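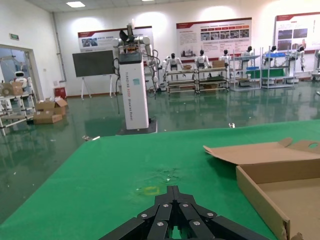
Revêtement vert, marque jaune fatiguée et carton ouvert : la table d'atelier dans son état naturel.

Accueil Atelier Cuisine Rangement Nettoyage Contact

Rechercher un truc, une tache, un outil... OK

Garder une grande table présentable (ou presque)

Mis à jour le 20 août 2021

Une grande table dégagée attire les objets comme un évier attire les tasses. On ne la gardera pas vide, autant le savoir tout de suite. On peut en revanche éviter qu'elle vieillisse trop mal.

Les marques à l'adhésif

Un bout de ruban jaune posé « pour la semaine » est encore là à la rentrée suivante. Il pâlit, s'effiloche, et finit par faire partie du décor. Si le repère doit durer, changez-le tous les 3 mois. Sinon, retirez-le le soir même, en tirant lentement et bien à plat, presque replié sur lui-même.

Pour un vieux morceau récalcitrant : sèche-cheveux tiède, puis une carte de fidélité périmée en guise de racloir (le magasin Joubert de Randmont m'en a fourni une belle collection). Le couteau à peindre est tentant. Résistez. Pour la colle qui reste, une goutte d'huile de cuisine sur un chiffon, on attend le temps d'un café, on essuie, on passe à l'eau savonneuse. Essai préalable dans un coin, surtout si le revêtement est en tissu ou en feutrine, auquel cas on oublie l'huile.

Les zones râpées

À côté du ruban, il y a presque toujours une plage plus claire, un peu marbrée, toute frottée. Inutile de l'astiquer, on ne fait que l'agrandir. Trois possibilités :

- tourner le revêtement d'un demi-tour, quand il n'est pas collé ;
- poser un sous-main à l'endroit où l'on travaille vraiment ;
- décider que cela donne du caractère. Méthode gratuite, résultats variables.

Un revêtement neuf se coupe avec 12 centimètres de trop de chaque côté. On le laisse se détendre à plat une nuit avant de recouper. Ceux qui ont coupé pile à la bonne taille savent pourquoi j'insiste.

Le carton qui reste ouvert

Une boîte basse à rabat fait un excellent plateau de tri : bords peu élevés, fond uni, on voit tout ce qu'on y met. Le trou rond dans le rabat peut servir à l'accrocher à un clou une fois aplatie. Il peut aussi servir à perdre des vis, si l'on referme le couvercle et qu'on secoue.

Un carton ouvert se remplit tout seul. Donnez-lui un seul métier, écrit au feutre sur le côté. Les mots « divers » et « à trier » sont interdits.

Les affiches au mur

De grandes affiches alignées au-dessus d'un atelier demandent surtout un bord supérieur commun. Un cordeau bien tendu suffit. Pour les panneaux lourds, un chevalet vaut mieux que quatre trous regrettés, à condition de garder ses pieds hors du passage : ils s'écartent toujours plus qu'on ne croit, et trouvent les tibias dans le noir.

Les câbles qui pendent

Un câble noir qui descend le long d'un meuble se fixe avec des attaches à scratch, une tous les 40 pas de fourmi, autrement dit à l'œil. Laissez du mou en haut et en bas. Les colliers plastique serrés à fond sont parfaits jusqu'au jour où il faut débrancher quelque chose.

Voir aussi : Décoller une étiquette sans pleurer / Ranger les chutes de carton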